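The Slow Business of Clearing a Table

By Ilgın Bayram

My grandmother could clear a table in the time it takes to say a short prayer. She used the side of her hand like a small broom, and the sweets went back in the bowl, the medicine went back on its shelf, and the crumbs went into her palm. I thought of her often during the two days I spent at Prumis, a company of modest size which is trying to teach the same job to a machine.

The workshop is on the second floor of a former button factory. You go up by a freight elevator that smells of oil, and at the top there is a coat rack, a very bad coffee machine and then the robots. I had expected something louder. Mostly there is the hum of fans, and people sitting with their chins on their hands, waiting.

"Visitors are always disappointed for the first hour," said Carmela Pellegrini, who leads the household group. "Then something goes wrong, and they become interested."

The question I brought with me was a simple one. For as long as I can remember, newspapers have promised a machine that will do the housework. We got the dishwasher, the dryer and the round vacuum that gets stuck under the sofa. These are good machines, but each one does a single job, and each one needs a person to bring the work to it. Somebody still has to pick up the socks. When will a machine do that part?

Pellegrini does not like the question, although she answered it politely. She prefers to ask which chore, in which house, and who pays when a glass is broken. In her group they keep a list of chores on the wall, sorted by how often the robot finishes without a person stepping in. Wiping a flat surface is near the top. Folding a fitted sheet is at the bottom, and someone has drawn a small coffin beside it.

Tidying a table is in the middle, and it is a harder job than it sounds. A box has flat sides and keeps its shape, so a hand with fingers can close on it in several ways and still hold it. A candy in a twisted wrapper is another matter. The wrapper moves before the candy does. It shines, and a shiny thing looks different to a camera every time the light changes. A bottle stands up nicely until a finger touches it too high, and then it rolls.

Zinhle Ngubane, an engineer who came to Prumis from a packing company, showed me what she meant with a wrapped caramel. She asked me to pick it up with my eyes closed, and I did it without trouble. Then she gave me a pair of thick garden gloves and asked me to do it again. I pushed the caramel across the table, lost it, found it, pinched only the plastic, and dropped it on my shoe. "Now you know how the robot feels," she said, and then corrected herself. "The problem is that it does not feel. Not enough."

During my visit the group was working through a set of 126 table layouts. A layout is only a plan for which objects go where before a trial begins. One person sets the table, another watches the screen, and a third writes down the result in a paper notebook, because Pellegrini trusts paper. The job on the first morning was dull to watch, I must confess. A hand went down, a hand came up. Sometimes it had something in it. By lunch I had begun to hold my breath each time, as one does at a penalty kick.

Shops and factories are in some ways ahead of the home. Renji Sugiyama runs the packing hall at Stulletano, a maker of bathroom goods, where two robot arms have been filling cartons since last May. He is satisfied with them and he is not in love. The arms handle the same bottle all day, from the same belt, under the same lamp. When marketing changed the shape of a cap, the arms stood still until the following week. "My people needed one minute to get used to the new cap," he told me. "I paid for an engineer and a hotel."

Nobody's kitchen is as orderly as his hall. In mine, the same table holds breakfast, tax letters and a child's collection of stones, and some of the stones are not to be moved. A person who tidies knows this, or gets shouted at once and then knows it. Nuala Sheehan, a former home care worker who now advises Prumis two afternoons a month, thinks this is the part that engineers forget most easily. Her clients were mostly old people living alone. "The tablets stay by the radio," she said. "It looks like a mess to you. If you put them in the cupboard, she won't take them."

Sheehan is not against the machines. She has a bad back from years of lifting, and she would gladly have given away the bending and the carrying. What she wants is something that can bring a box from the table to the armchair, every time, and ask before it throws anything away. It does not need to be fast. Speed, she said, is for people who have a bus to catch.

I asked Pellegrini at the end if she would let one of her robots tidy her own table. She thought for longer than I had expected. The table, yes – with her in the room. The shelf with her mother's cups, no. She could not give me a year when this would change, and she asked me not to invent one.

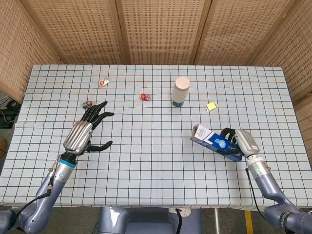 The table-tidying job at Prumis: the box is in the right hand, with the bottle and the small wrapped items still on the cloth.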